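Subject: Re: [drarkcombe-kitchen] Breakfast station layout, item list for December
From: Marta Yatsenko
Date: Wednesday, November 5, 2025

Layout as it stands: 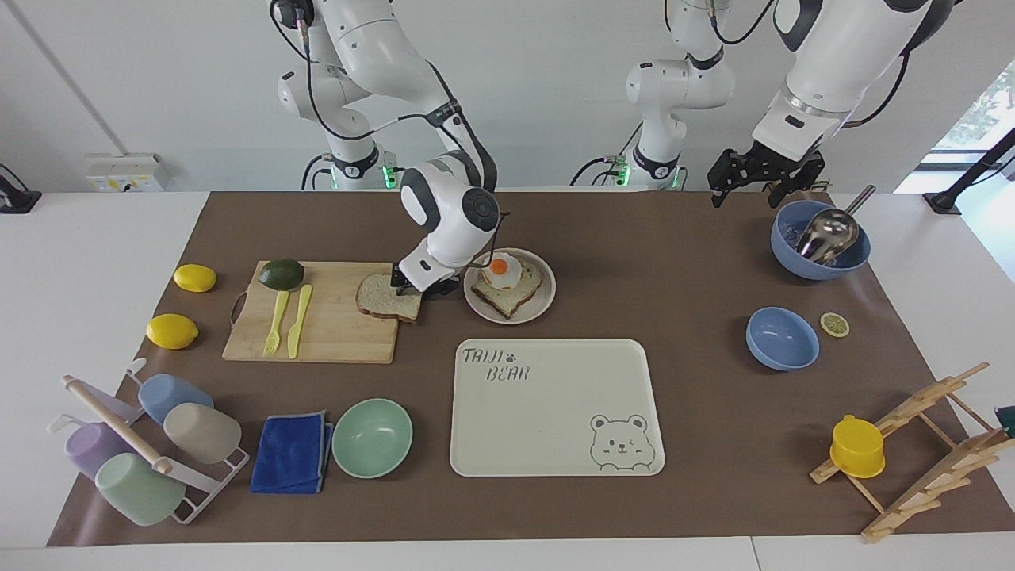
1. Reply to the points raised

> The draft list has the bread on a plate and the board kept
> for fruit only. Is that still the plan? Also, can the towel go
> back on the rail? It takes up room at the front of the mat.
> And do we need the tray at all if each person gets a plate?

Bread: no, the plan has changed. Bread and avocado both go on the wooden board, with the fork and knife laid next to each other on it. The slices are wide for the board and one will hang over the right edge if it is put down carelessly. Please put it down square, crust parallel to the edge.

Towel: it stays on the mat, folded, beside the mint-green bowl. The rail at Drarkcombe is 3 metres from the table and the towel does not come back once it has gone there.

Tray: yes, we need it. The plate is for the finished toast and egg. The tray (cream, rounded corners, TAIJI BEAR lettering) is for carrying and should be left clear until serving. Keep it front and centre with the lettering at the back left, so that the bear face is at the front right. If it is turned round, the next person sets everything else out from the wrong corner.

2. Positions not in dispute

Lemons: left of the board, whole. Do not cut them in advance.
Mug rack: front left corner of the mat. White metal one only. The Mitberg rack is too tall for the cupboard and should go back to the store.
Plate: right of the board, round, white.
Cutlery: yellow plastic. The metal set marks the board.

3. Still open

The mat. It is long enough for everything above, but the Saber spare is 40 mm shorter and I have not tried the layout on it. If anyone has the spare at home, please measure the depth as well and post it to the list.

The bowl. The old sheet gives it as "fruit" and the new one as "mixing". I propose "mixing" and will correct the old sheet unless there is an objection.

Item 47 on the Pesesis order is a second board of the same size. I would cancel it. One board is enough if the bread and avocado share.

Marta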